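Chapter 3
Keeping Track of Stock

What this chapter covers
Why stock matters in a small food business
Book stock and physical stock
Units: weight, volume and number
Where the differences come from
Valuing what is on the shelf

Key terms: book stock, physical stock, stocktake, variance, shrinkage, yield, unit of issue, reorder level

3.1 Money on the shelf

A café buys coffee, flour, milk, paper cups and cleaning fluid before it sells anything made with them. Between the day the invoice is paid and the day a customer pays at the till, the owner's money is sitting in a storeroom. Accountants call it stock, or inventory, and it appears on the balance sheet as a current asset. For most small food businesses it is worth less than the equipment and more than the cash in the drawer.

Chapter 2 dealt with cash, which is easy to count. A ten-pound note is worth ten pounds wherever it is kept and however long it has been there. Stock behaves differently. Milk goes off. Flour gets spilt, and a sack left open in a damp room may have to be thrown away. Coffee loses its aroma over weeks, so a bag that weighs the same in July as it did in June may no longer be fit to serve. The quantity can be right and the value wrong, and both have to be looked at.

Through this chapter we follow one business, the Clisstead Café in Trerura. It has a front counter, a small kitchen and a dry store under the stairs. The owner is Boris Nikolaidis, and his bookkeeper is Lina Atallah. Coffee and tea come from a wholesaler called Akl, and sales are recorded on a till system called Pindar, which can be set to take ingredients off the stock record each time a drink is rung up. When we meet them the system has been in use for a year and the two of them do not entirely agree about how far to trust it.

3.2 Book stock and physical stock

Book stock is what the records say should be there. It is worked out from three things: what was there at the start of the period, what has been bought since, and what has been used. In its simplest form:

Opening stock + purchases - stock used = closing book stock

Physical stock is what is there when somebody goes and looks. Finding it means a stocktake: every item is counted, weighed or measured, and the result is written on a stock sheet. The difference between the two is called the variance. If the physical figure is lower than the book figure, the variance is negative, and the missing amount is often called shrinkage.

Neither figure is much use alone. Book stock is quick to produce and can be read off a screen at any moment, but it repeats every mistake that was fed into it. A delivery entered twice will stay in the record until someone finds it. Physical stock is the better evidence of what you own, yet it tells you nothing about what you ought to own. A shelf with four bags of sugar on it looks perfectly normal until the record says there should be six.

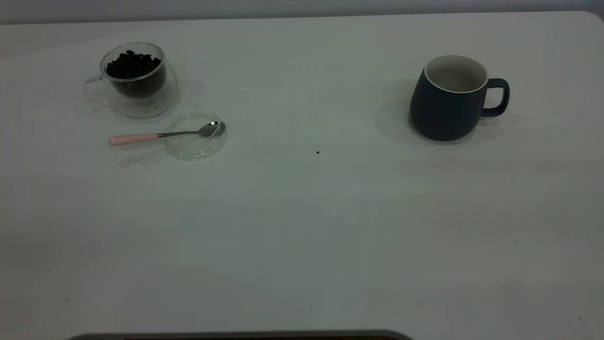 Lina Atallah takes the view that the physical figure should always win. If the shelf and the screen disagree, she says, change the screen the same day and then look for the cause, however small the gap. Boris Nikolaidis would prefer to leave small differences alone until the end of the quarter, on the grounds that many of them cancel out. A short count of tea one week is often followed by a long one the next, usually when a box turns up behind something else.

Both methods are found in practice. Correcting the record at once keeps it close to the truth and makes reordering more reliable. Waiting saves time. The danger in waiting is that small differences in the same direction add up, and by the end of the quarter no one remembers the week in which they began. We will use the first method in the exercises unless told otherwise.

3.3 A worked example

On 26 June 2026 the closing book stock at Clisstead stood at £3,580. The stocktake was done after closing, with Boris counting and Lina writing. There were 26 lines on the sheet, each line being one kind of item. When the sheet had been priced, the total came to £133 less than the book figure.

Book stock: £3,580
Less variance: £133
Physical stock: £3,447

To express the variance as a percentage, divide it by the book stock and multiply by one hundred. The answer is 3.7 per cent to one decimal place. Whether this is good or bad depends on what the business sells. A shop dealing in tinned goods would want to know where the money had gone. A greengrocer might be pleased with it. The most useful comparison is with the same business at its last stocktake, counted in the same way by the same people.

A single total also hides a good deal. Suppose that coffee was short by £90, milk by £60, and that paper cups were over by £17. The net variance is still £133, but the surplus in cups has covered part of the shortage elsewhere. A surplus needs explaining as much as a shortage does. The usual reason is a delivery that was put away and never entered, in which case there may be an unpaid invoice to go with it. For this reason the variance should be worked out line by line before it is added up.

3.4 Choosing the unit

Every line on a stock sheet needs a unit, and the same unit must be used each time. Some items choose their own: eggs are counted, and so are paper cups. Others can be measured in several ways. Flour may be bought by the sack, used by the gram and sold by the slice. The unit in which goods arrive is the unit of purchase, and the unit in which they leave the store for the kitchen or the counter is the unit of issue. A good record states both, with the conversion between them.

Trouble starts when a container is used as if it were a unit. 'Half a tub' means one thing to the person who opened the tub and something else to the person who comes in the next morning. 'A scoop' depends on whether it was levelled. Liquids are more forgiving, since a jug with marks on the side gives a fair reading if it stands on a flat surface. Dry goods made up of separate pieces are harder. They trap air between the pieces, they settle when the container is knocked, and the top is seldom level.

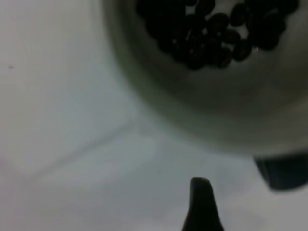
Weight avoids most of these difficulties, and it is the recommended unit for loose dry goods. A kilogram of rice is a kilogram whether it has settled or has just been poured. The scale should be set to zero with the empty container on it, or the weight of the container should be written on its base and taken off afterwards. Estimating by eye is a poor substitute. With roasted coffee beans heaped in a large bowl, the outside of the pile is all that can be seen, and plump oval shapes of that kind leave gaps between them which the eye does not allow for. Two people asked to guess the quantity will seldom agree, and the same person may give a different answer after the beans have been tipped into something narrower.

Volume still has its place. It is quick, and in the middle of a busy service quick may be good enough. A barista who fills a hopper to the same line every morning is using volume to control the work, and no harm comes of it. The figure that goes on to the stock sheet is another matter and should be taken from the scale.

3.5 Where differences come from

When a variance has been found, the next step is to ask what kind it is. It helps to sort the causes into two groups.

Errors in the record. The goods are all accounted for in fact, but the paperwork is wrong. Common examples are a delivery entered twice or left out, an item put on the wrong line, a price keyed in as a quantity, and a recipe on the till that does not match what the staff make. At Clisstead the Pindar system was taking off one shot of coffee for every large drink when the menu called for two. Each sale left the book stock of coffee a little higher than it should have been, and the shelf seemed to be losing coffee as a result.

Real losses. The goods have gone and have not been paid for. They may have been spilt, burnt, given away, thrown out after their date or stolen. Some loss of this kind is part of the trade. Coffee is used each morning in setting the grinder, and those first cups are not sold. If a fair allowance for it is built into the record, it stops appearing as a variance and the remaining figure means more.

Theft is the cause that owners tend to think of first - and it does happen - but the record should be checked before anyone is accused. Going back through the delivery notes takes an hour or so. Repairing the trust of a member of staff who has been wrongly suspected takes a great deal longer.

Before you read on

1. Explain the difference between book stock and physical stock, using a business you know.
2. A bakery has a negative variance on butter and a positive one on margarine, close in value. Suggest a likely cause and say how you would check it.
3. Set out the case for each of the two ways of treating small differences described in section 3.2. Which would you use in a business with one owner and no staff?

Section 3.6 turns to valuation, beginning with what to do when two deliveries of the same item from Akl have been bought at different prices and stored in the same bin.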